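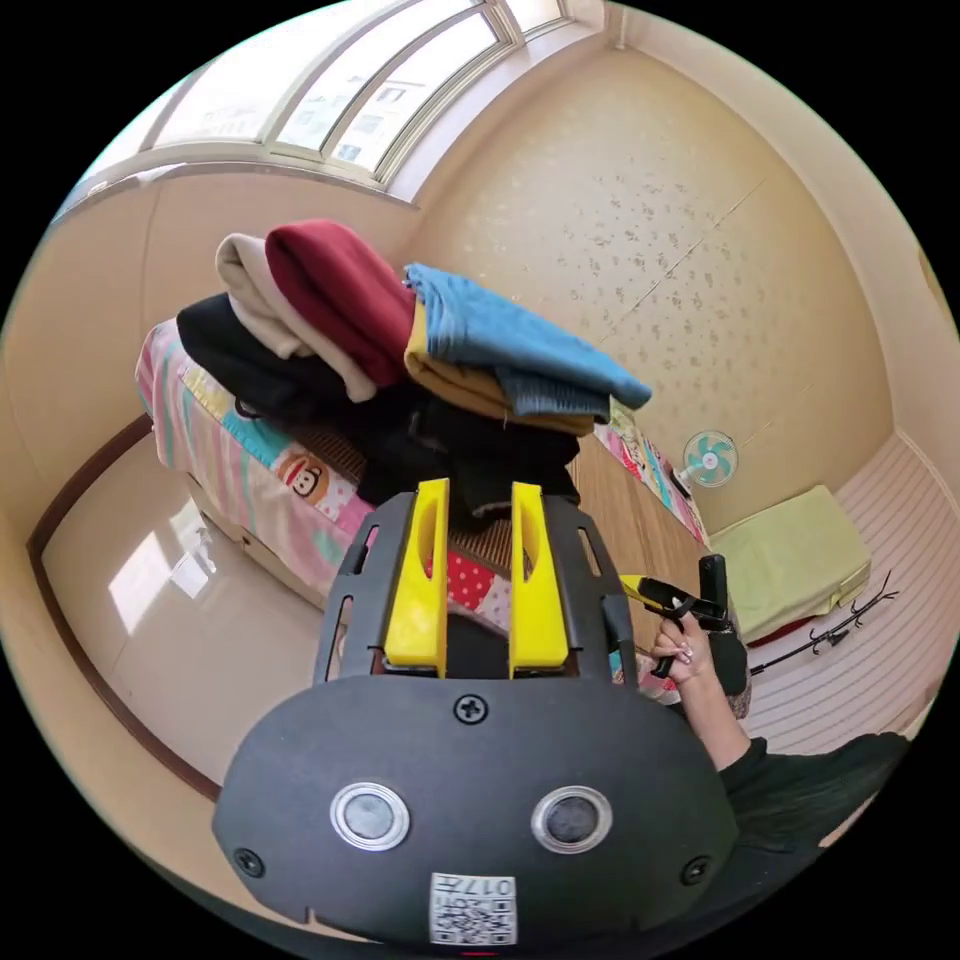
Packing up a wardrobe for a move goes faster if you sort it before you buy a single box. Start at one end of the rail and pull everything out, then work through the shelves and drawers. Make one pile to keep, one to give away and one for rags. Folded clothes can go straight across in a tall stack, but a stack that bulges at the sides is going to slump in the box, so split it in two and lay the halves side by side. Anything that hasn't been worn since last winter should be looked at twice before it goes in the keep pile.

What you need

Medium cartons, packing tape, a thick marker, clean sheets or pillowcases, and a few large garbage bags for the giveaway pile. We moved from Ustwood to Flanddale in May, a drive of 175 kilometres, and used second-hand cartons from the neighbours for nearly all of it. Check the bottoms for damp stains and don't use any that smell musty. Clothes pick that up quickly and it takes several washes to shift.

Step 1: Wash and dry

Do the washing in the week before you pack. Everything has to be fully dry, including waistbands, collars and the seams of jeans. If you're not sure, hang it for another day. Don't iron anything. You'll only do it again at the other end.

Step 2: Build the carton

Fold the bottom flaps and tape the centre seam, then run a second strip across it. Line the carton with a sheet or pillowcase, leaving enough over the sides to fold back across the top.

Step 3: Heavy things first

Jeans, jumpers and towels go on the bottom. T-shirts and pyjamas go next. Put anything delicate on top, inside a pillowcase of its own. Socks and underwear are good for filling the corners – roll them tightly and push them down the sides.
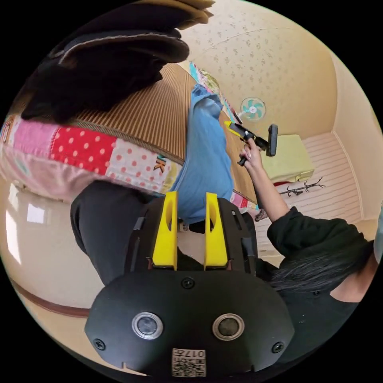

Stop when the contents are level with the top edge. An overfilled carton can't be stacked, and an underfilled one gets crushed by whatever sits on it. Lift it once before you tape it shut. If you have to lean back to carry it, take out the jeans and start another.

Step 4: Coats and suits

Leave these on their hangers. Gather five or six together, tie the hooks with string and pull a garbage bag up from the bottom so the hooks poke through. They can lie flat across the back seat of the car. Shoes go in a separate carton, soles facing out, with socks stuffed inside to hold the shape.

Step 5: Label

Write the room and the person on two sides and the top. Add "open first" to the one with sheets, towels and two days of clothes. That carton goes in last so it comes out first.

If the clothes are going into storage

Vacuum bags are fine for a few months, though wool and down do better in cotton. Keep cartons up off a concrete floor, on a pallet or a couple of planks, and leave a gap between the stack and the wall. Cedar blocks help with moths but they fade, so give them a light sand every few months. Open one carton partway through and smell it. If it's musty, unpack the lot and air it on a dry day.

Posted November 30, 2018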